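How Does a Robot Arm Know Where to Go?

A robot arm has motors, joints and a gripper, which is a kind of hand. None of those parts can make a choice. The choosing is done by software, a set of instructions that runs on a computer.

When two arms share one table, the software has to keep track of both. Each arm needs to reach its spot without bumping the other.
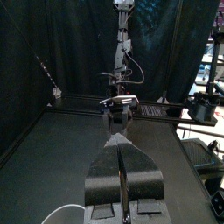

PRELSTEAD, September

Fotini Katsaros writes robot software at the Prodholm workshop. She splits the work into parts, and each part has its own name.

The first part is perception. A camera sends pictures to the computer, but a picture is only a big grid of colored dots. The software looks for edges and shapes in the dots and works out where each thing is. A black object on a black table is hard to find. A bright red one is much easier.

The next part is planning. Say the arm has to pick up a cup. The planner tries out many paths inside the computer before any motor turns. It throws away every path that would hit the table or the other arm. On one job, Katsaros's planner tested 162 paths and kept 4. Then it picked the shortest.

The last part is control. The control program checks the angle of every joint 100 times each second. If a joint is a little behind, the program tells its motor to push harder. If it has gone too far, the motor backs up. You do something like this when you carry a full glass of water and keep fixing your grip.

All of this happens over and over. If the cup gets moved, the camera sends a new picture, and the planner has to start again. 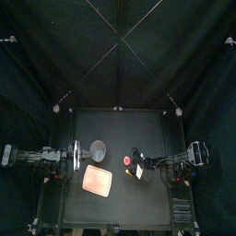 Why can't the software just remember one path and use it every time?

Things on a table don't stay in the same place. If the cup slides a few inches, an arm that follows its old path will close its gripper on empty air. Looking again lets the software make a new path that fits where the cup is now.

Words to Know

Gripper: the part of a robot arm that holds things
Joint: a place where the arm bends or turns
Path: the route the arm takes from one spot to another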